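Tramberg Opens Refill Counter for Sauces and Oils

Household goods retailer Tramberg will open a refill counter for cooking oils, vinegars and sauces at its Kwon Street store in September. Customers can bring their own clean bottles and jars, fill them by weight and pay at the regular registers.

The counter will carry 11 products at launch. Containers must be glass or hard plastic, with a lid that closes fully, and hold at least 200 milliliters. Staff will weigh each one empty before filling.

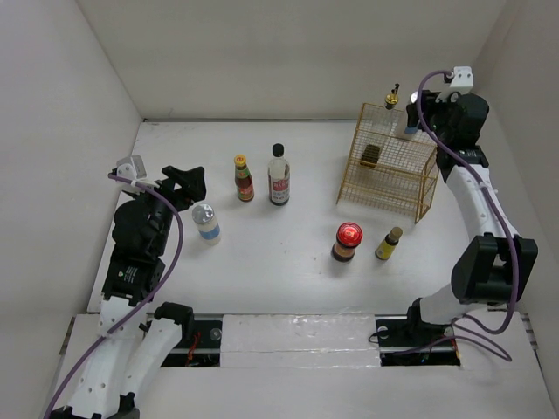
According to Seo-ah Bae, shoppers have been asking for smaller amounts for years, mostly people who cook for one and end up throwing out half a bottle of sesame oil.

Prices will be listed per 100 grams - the same as on the store's dry goods wall. Loyalty card holders get 9 percent off refills through the first month.

The counter opens at 9 a.m. on a Wednesday, and the first 400 customers will receive a free set of labels.

Press contact: Nikau Hapeta, Tramberg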